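Accept cookies to make your reading better. Manage my choices
12 shares 2 comments

The Lower Drawer

When Roswitha Petersen retired from the post office she received a clock, a voucher for a garden shop and, from her nephew, a job. The job was at Adomaitis, a small firm behind the railway station. They were teaching an arm to do housework and they needed somebody who had done housework.

"I have no diploma for this," she said at the interview.

"We all have diplomas," said her nephew. "None of us knows how to fold a sheet."

So she started on 8 January 2021, in her good shoes, which were the wrong shoes for that floor. They gave her a chair with wheels, a tablet and a list. The list was called Skolico and it had 3,046 lines. On each line was one piece of a chore. Open upper drawer. Close upper drawer. Put cup on saucer. She read it to the end on the first afternoon, as one reads a contract, and found that there was no line for being interrupted by the doorbell.

The arm had a name too. It was Posard in the papers, but the young people in the room said only "he", and after one week she also said "he". Her work was to write, after each attempt, whether it was good enough. The others wrote yes or no. She wrote longer. "Cup is on saucer but I would not give it to a guest." "Drawer is closed in the way my husband closed drawers." Her nephew asked her to keep to yes or no, and then some days later he asked her to go on writing the longer ones, because the boss was reading them aloud in the kitchen.

The chore for that month was a simple one. Take the fruit, tidy the fruit away, leave the top of the cabinet ready. For a child of four it is a game. Posard had tried it 1,325 times, and the number stood on the screen by the door, where visitors could see it and become sad.

It was the lower drawer which troubled her. In her own kitchen the fruit had never lived in a drawer. She said so to Matas, who wrote the programs and ate his lunch standing.

"It does not matter where it lives," said Matas. "It matters that he can put it there."

"It matters to the apple," said Roswitha.

He laughed, but politely, with his mouth full. Then he asked what she would do, and she found it was not easy to answer. She would pick up the apple. She would look at it, turn it, feel with the thumb if there was a soft place. If there was a soft place she would eat it at once, over the sink, or cut it for the birds. If there was none she would put it in the bowl, with the bad side, if it had only a small bad side, to the back. All this took no time. She had never before noticed that she did it.

"How would you write that as a line?" asked Matas.

She thought about it on the tram, and again in bed. In the morning she sat in her chair and watched him work, and her tablet stayed dark on her knees. 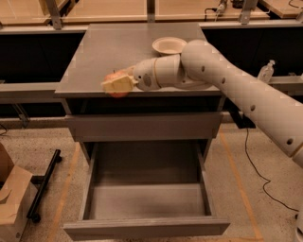
Comments on attempt 1,325

She wrote it that evening, when the young people had gone for their coats.

"He holds the apple on the left of the top. The bowl is on the right, behind his elbow, and the lower drawer is open. I do not know which of the two he means to use. I think he also does not know, but this is my feeling and you can strike it out. I have stood like this in my own kitchen, with a thing in my hand, and forgotten what I came for. Then I go back to the door and start again. Perhaps he should have a door."

She read it again and did not send it. It was not the kind of note one sends to engineers. Then she took out the part about her feeling, and put it back, and sent it.

Nothing happened for two days. There was a visit from Altovik, the company that paid for the list, and everybody swept. A man in a very soft coat asked if the machine could be in people's homes by July.

Her nephew began a sentence about conditions. Matas looked at his shoes. The man then turned to Roswitha, who was the only one sitting, and asked for her opinion as a user.

"In my home?" she said. "He could come. I would not leave him alone with my glasses. He is slow, and if I move a chair he must think about it until supper. But he closes a drawer well now. In the autumn my hands are bad, and I would be glad of somebody who closes drawers."

"And the rest of the work?"

"The rest I would have to tell him," she said. "And first I must know it myself. It takes me all day to find out what I do in one minute."

The man wrote something down. She could not see if it was a yes or a no, or one of the longer ones.

After he had left, Matas rolled his own chair across and sat down beside her, a thing he had not done before. He had her note open on his screen. Under the last line he had added a new one, in the same grey letters as all the others: Return to start and look again.

"It is your door," he said.

"Will it help?"

"Maybe. Sometimes he will go back when he doesn't need to."

"So do I," said Roswitha.

They ran it late, with only the lamps on that side of the room. Posard lifted the apple, stopped, and put it down. He went back to his first position and waited there so long that Matas reached for the keyboard. Then the arm came out again, as slow as a person going downstairs in the dark, and took the apple a second time.

He put it in the bowl. It rolled against the rim and came to rest with the stalk down.

Matas wanted to know if that was good enough. Roswitha got up, because her knees needed it in any case, and went to the cabinet. She turned the apple with her thumb and felt all around it. Close to the stalk there was a soft place, no bigger than a lentil.

"Yes," she wrote, and after a moment, "but eat this one first."

2 comments
Subscribe to our newsletter and get a new story every month. You can unsubscribe at any time.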